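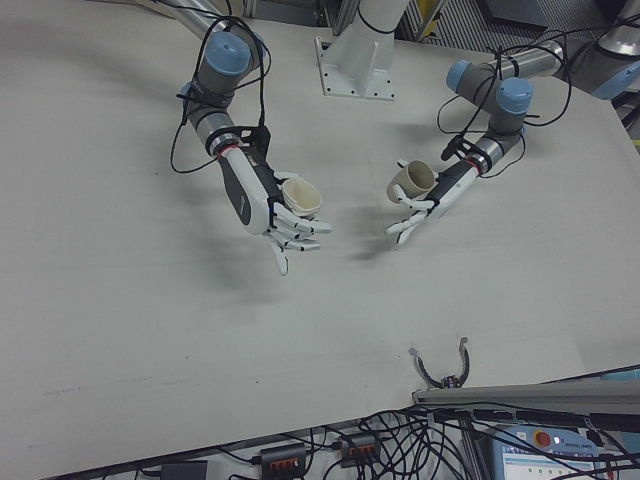
Two of the beige paper cups, over the big pale table.

I have been meaning to write about paper cups for a while, so put the kettle on, because I may go on a bit.

It began in May, when Vlasta Procházka and I were given the job of sorting out the drinks cupboard at Trostham. I say cupboard, but by then it was mostly one shelf and a carrier bag. There were tall cups and short cups, lids for a size of cup we no longer had, and a sleeve of those very thin ones that go soft before you've got back to your desk. Vlasta, who is a great deal more decisive than I am, put the whole lot in a crate by the door with a note saying "help yourselves" and told me to order something sensible.

So I ordered 500 of the Brorna ones in plain beige. I'd gone back and forth over white for an entire evening (my husband went to bed halfway through) and I am very glad I didn't choose white in the end. We already have so much white and pale grey about the place, and a white cup put down on a pale table simply vanishes until your elbow finds it. The beige is a warm, brown-paper sort of colour, a bit lighter at the rim, and you can spot it from the other side of the room. They came as eight sleeves and a short one, which bothered me more than it should have, and they fill the shelf so exactly that the door only shuts if you push the top row back with your hand first.

I do like a paper cup, I must say. I know all the arguments for mugs and at home I wouldn't dream of using anything else, but a paper cup is a lovely thing to have lying around a place where people are busy. It weighs nothing. It will hold screws, or pencils, or the four biscuits you are pretending are two. Tharindu Haque keeps one for the little rubber feet that come off chair legs, and when I asked him whether he ever puts them back on the chairs he said that was a separate project.

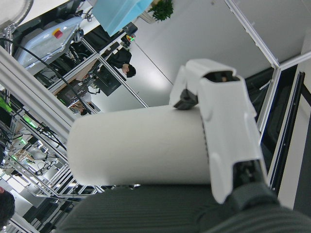 Anyway, once the cupboard was done I got the bit between my teeth and started looking at the rest of the room, and the thing I kept coming back to was surfaces. Everybody wants more of them and then covers up the ones they have. My own desk had got to the stage where I was resting my keyboard on a pile of post. I took everything off it one lunchtime, wiped it down with warm water and a drop of washing-up liquid, and found a train ticket to Clernden that I'd accused the ticket machine of never giving me. I'm sorry, ticket machine!

I've also become very attached to the greenery. A leafy plant does such a lot for a room full of metal shelving and cables, and I'd have one on every desk if I were allowed. I've been reading up on how much to water them, and every single website says something different, so I have settled on poking a finger in the soil and trusting my instincts. My instincts killed a fern at Christmas, mind you, so we shall see.

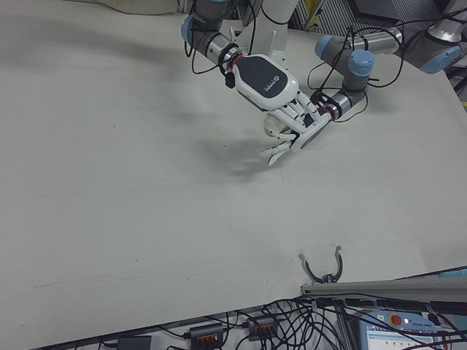

The big table is the one I'm fondest of, though. It has a matt sheet over it in a very pale grey, and like any sheet that does a proper job it has picked up creases and specks and faint streaks along the way. My first thought was to replace it. I even had a new one in my basket, 128 centimetres wide, and then I read the measurements a second time and realised I would have needed two with a seam down the middle. A seam! Can you imagine trying to stand a cup on that? So I closed the page and went at a corner of the old sheet with a soft cloth instead.

What I learned, for anyone else with a surface like this, is to go gently and keep the cloth only just damp. I tried one of those white sponge blocks on a spot near the edge and it left a slightly shiny patch, which I have confessed to Vlasta and to nobody else until now. The specks are there for good, I think, and the creases too — I left a stack of heavy books on one for nearly 48 hours and it came up looking just the same. I've stopped minding. A table that gets used ought to look it, and I'd sooner have people put things down without worrying than hover about looking for a coaster.

Next up is the crate by the door, which has not got any emptier. If you'd like some lids that fit nothing at all, do leave me a comment and I'll put them in the post. I can't promise they'll match each other either.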